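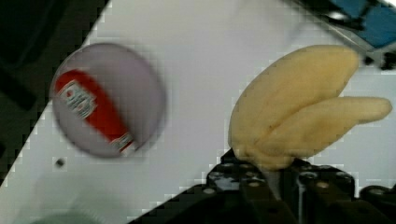
The Sayce play food set began as a bag of soft fruit for toddlers and has grown, a piece or two at a time, into something you can lay a whole pretend lunch with. We make it for small hands and for the grown-ups who get handed a slice of something every four minutes and are expected to say how delicious it is. The two-finger banana bunch has been with us from the start, and we have kept it the same soft, buttery yellow all the way through, with a matte, slightly fuzzy feel that children seem to like rubbing against their cheeks. The round plate comes in pale lavender with a slightly darker rim, and the red ketchup packet with its white label sits across it quite nicely if your little cook believes ketchup is a meal in itself (plenty do!).

What comes in the set

You'll find the banana bunch, the ketchup packet, one lavender plate and a selection of other groceries and lunchbox bits, all packed in a cotton drawstring bag. The bag is bigger than it strictly needs to be, and we did that on purpose, having spent enough evenings trying to squeeze play food back into a box that was clearly measured by somebody who had never had to do it with a toddler on one hip. Everything goes in any old way and the string still pulls shut.

If one plate isn't enough, and with brothers and sisters it usually isn't, you can add a Sayce table pack of 3 matching plates. They stack with the one in the set and live happily in an ordinary kitchen drawer alongside the real ones, although you may find yourself serving toast on them now and then. Please don't. They are made for pretend food only, and they aren't meant for the microwave or the dishwasher.

Who it's for

We recommend the set for children of three and up. It suits a play kitchen, of course, but you don't need a play kitchen to enjoy it. A low table, a windowsill or the bottom stair will do. Tudur Meredith, who designed the first Sayce pieces and still fusses over every new one, tested the early banana on his own kitchen floor for most of a winter, and he is the reason the pieces are a little plumper than the real thing. He noticed that a chunky shape is easier to pick up and pass across to someone else, and passing things across is really most of the game at that age.

Families have told us they use it for shops, picnics, hospital visits for bears, and learning the names of foods before a trip to the store. One preschool keeps a set by the door and lets the children choose something to carry out to the yard, and we're told the banana bunch has to be shared on a rota.

Looking after it

The soft pieces can be sponged with lukewarm water and a little mild soap. Squeeze them gently in a towel and leave them to air dry, turning once or twice — overnight is best for the banana, which is thick and takes its time. Don't wring them, and keep them off radiators. Wipe the plate and the ketchup packet with a damp cloth. A pen mark on the plate will usually lift if you get to it the same day. If a label starts to come up at a corner, let us know and we'll mail you a new one.

Goes well with

The Zorer shopping basket holds the full set with room for a doll's coat on top. The Romside apron has 2 deep pockets and ties at the side, so a child can usually manage it alone after a bit of practice. We have also had a lot of kind notes about the Vustau wooden till, which has a drawer that opens with a very satisfying clunk and will take any small coins you have lying around the house.

Ordering

The set is item 181 in our current list. It ships in a plain carton with the drawstring bag inside, and we can leave the packing slip out if it's a gift; just say so in the notes box when you check out. Single pieces can be ordered as replacements, because we know perfectly well that one of them will be left on a bus. New pieces join the range each March, and anything you buy then will fit right in with the set you have already. If you're not sure what you need, write to us and tell us who it's for. We like those letters, and we do answer them.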